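Atiddale Residents' Forum > Shared Spaces > Succulents on the lounge table

Posted by Imke Kohlhase, 9:18 a.m.
Members are asked to comment on the arrangement proposed for the lounge table in July. The pots would remain together in front of the pastry tray.

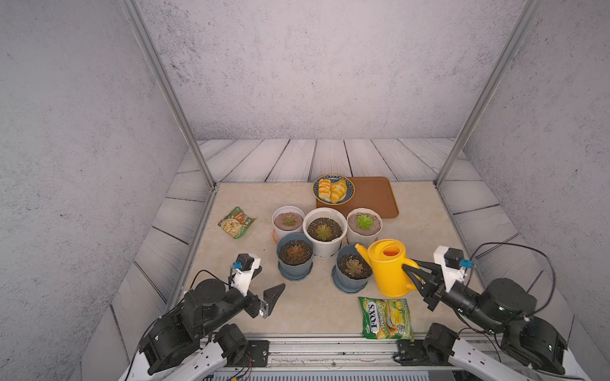

Benedikt Grube wrote:
I support keeping the plants but object to placing them beside food. Potting soil does not belong near an open plate of pastries. The windowsill on the Sekside stairs would be a more suitable location.

Hinrichs wrote:
The windowsill was tried last winter, and 4 plants were lost to the draft. I would ask that the table be retained and the pastries covered.

Benedikt Grube wrote:
A cover would meet part of my concern. I maintain that snack pouches should also be returned to the cupboard after use.

Kima wrote:
Agreed regarding the pouches. On watering, may I request that one person be responsible? The blue-grey pots have saucers and can be watered in place. The large white pot should be taken to the sink.

Imke Kohlhase wrote:
Thank you for the comments. The plants will stay on the table for 8 weeks, and a covered dish will be ordered. Kima, please confirm whether you are willing to do the watering.

Kima wrote:
Confirmed, through the end of August.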